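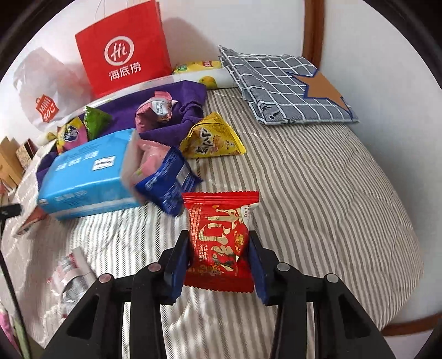

5. Equipment planning and cost allocation

5.1 Scope of the budget

The collection plan called for 70 hand-held grippers divided between two sites, Jurkville and Kuninden. Purchasing was handled from Jurkville, and all prices were converted to a single internal unit (cost units, CU) when the order was placed. The budget for the hardware phase was fixed at 3000 CU and covered grippers, replacement pads, fasteners, camera mounts, storage media and carrying cases. Operator wages, training and compute were budgeted elsewhere and are left out of this section.

We treat a gripper as a consumable with a long service life. This differs from the accounting used for the bench arms in our earlier work, which were entered as capital equipment and depreciated. A hand-held unit is cheap enough to replace whole, but its parts age at very different rates, and a plan that tracks only whole units will overbuy bodies and underbuy pads.

5.2 Part classes

Parts were sorted into classes by how they are expected to fail. Structural parts are the printed body and the fingers. Contact parts are the finger pads. Fasteners form a class of their own, mainly for inventory purposes, and electronics cover the camera, its mount and the recording unit.

Figure 4 shows a unit with a light load between the fingers. The body is slotted on both halves, and the heads of four bolts are accessible from the top, so a technician can reach them without turning the gripper over. The pads sit on the inner faces of the fingers and are the only parts we plan to replace on a fixed schedule. Everything else is replaced on failure or at the end of the project.

The object held in Figure 4, a small sealed snack packet, also bears on the choice of pad. Wrappers of this type are glossy and deform under a modest squeeze. A hard pad holds them poorly and encourages operators to close the fingers further than the task needs. A softer pad holds well at low force but wears faster on crimped seals. We budgeted for the softer grade and accepted the higher replacement rate. The harder grade would have lowered the pad line of the budget, but at the cost of more discarded episodes, and an episode costs more in operator time than the share of a pad it uses up.

5.3 Supplier selection

Quotations were requested from two suppliers, Brenia and Domański. Brenia offered assembled grippers with pads fitted. Domański offered bodies and fingers as separate printed parts, with assembly left to the buyer. Unit price favored Domański. Lead time favored Brenia, as did the warranty, which covered cracked bodies but excluded pads and cameras.

Assembly labor changed the comparison. A trial batch was put together by site staff at Kuninden, and the time taken varied widely between people, mostly in aligning the fingers. Misaligned fingers close with a gap at one end, and thin objects then rotate in the grasp. The fault is slow to correct once the unit has been tightened. With this labor charged to the hardware budget, the price gap narrowed to the point where lead time decided the matter, and the main order went to Brenia. Domański was retained for spare bodies and fingers, which can be ordered singly.

We would make the same split again for a project of this size. For a smaller one, a single supplier is easier to manage — the second account took more administrative work than the value of the spares would suggest.

5.4 Spares and consumables

An initial stock of 200 pads was ordered together with the grippers. Pads are fitted in pairs, and both are replaced when either one reaches its wear limit. Mixed pairs were ruled out in the plan because unequal friction shifts the object toward one finger during closing, which then appears in the recorded trajectories as a sideways correction by the operator.

Fasteners were bought in bulk and packed into kits, one kit to a gripper. The kits are inexpensive. Their purpose is to keep technicians from taking bolts from units waiting for repair, a practice that in our earlier project left several otherwise usable grippers idle.

Cameras carry the largest risk in the budget. A failed camera stops collection on that unit at once, and the model used here was sold by both suppliers at similar prices but with uncertain stock. We held back part of the electronics line until the first delivery had been inspected. A fixed reserve bought at the start would have tied up funds that the pad line later needed.

5.5 Task objects and household materials

Task objects were not included in the hardware phase. Household collection relies largely on ordinary goods such as packaged food, tissues, paper and plastic bags, folded textiles and small cartons. These are cheap individually but hard to forecast. Food packets are damaged by repeated grasping, and a packet with a split seal has to be withdrawn. We recommend a separate line for task objects, paid from a site-level cash allowance and reconciled each month.

Cluttered surfaces of the kind seen in Figure 4, with packets and bags on a quilted bed sheet and a crumpled cloth, add little to the object cost. Their effect is on pad wear and reset time. Fabric lint collects on soft pads and reduces grip, so cleaning supplies should be listed with the consumables and stocked at both sites.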